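3.2 Surface figure and finish of the shared tables
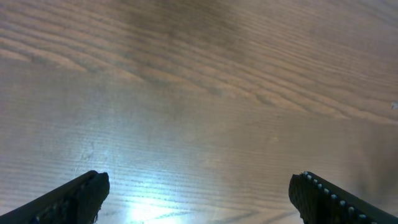 Skarkard, February

Fig. 4. Tabletop at close range, oblique view. Wavy darker and paler grain in the upper part, glare at the bottom centre.

The tables were bought for the reading room at Skarkard and are the only furniture in the study that gets used by everybody. Medium brown, light tan and greyish streaks through it. We had no paperwork for the timber so species is left open here – the figure is the sort one sees on flat-sawn oak or ash, but a decent veneer would look the same in a picture and we did not cut a sample.

Two things matter for the rest of this section: how strong the grain figure is, and how much of it a person can make out once light is coming off the finish. In Fig. 4 the strong figure is a band near the top, long arcs rising a little from left to right, with a darker smudgier patch near the top centre where the lines run together. Lower down the colour goes paler, toward a greyish tan, and the lines get finer. The glare is close to white. Grain can still be faintly read through it, which was a suprise to the second reader, who had scored glare areas as "no figure" in the pilot round and had to go back and redo them.

Finish. Triron satin was specified, two coats, sanded by hand with 400 then 600 between coats. One table was taken to 800 by mistake and is kept in the set but marked separately in Table 2. Ostrowski (the joiner's notes, not published) puts the difference down to the sanding and not the product. We are less sure. Cleaning at Skarkard changed over the same period, from Zekness spray to plain damp cloths, and nobody logged which table got what.

Scoring was done Friday afternoons, blinds half down, overhead lights on. Not ideal. Readers sat at the long side and rated figure strength from faint to bold, then marked on a paper outline where glare got in the way of reading a printed page. Agreement was good for bold bands and poor for the pale middle areas, where one reader's "fine lines" was anothers "plain". Piątek's earlier scale has the same trouble and we did not fix it, only added a note telling readers to lean in before deciding.

Comments from regular users were short. Bold figure was liked, glare was not. Several people said they shift their book sideways out of the bright spot without thinking about it, and one asked for a desk pad. Henryk Ostrowski's suggestion – turn the tables so the long side faces the window – is taken up in 3.3, along with the blinds.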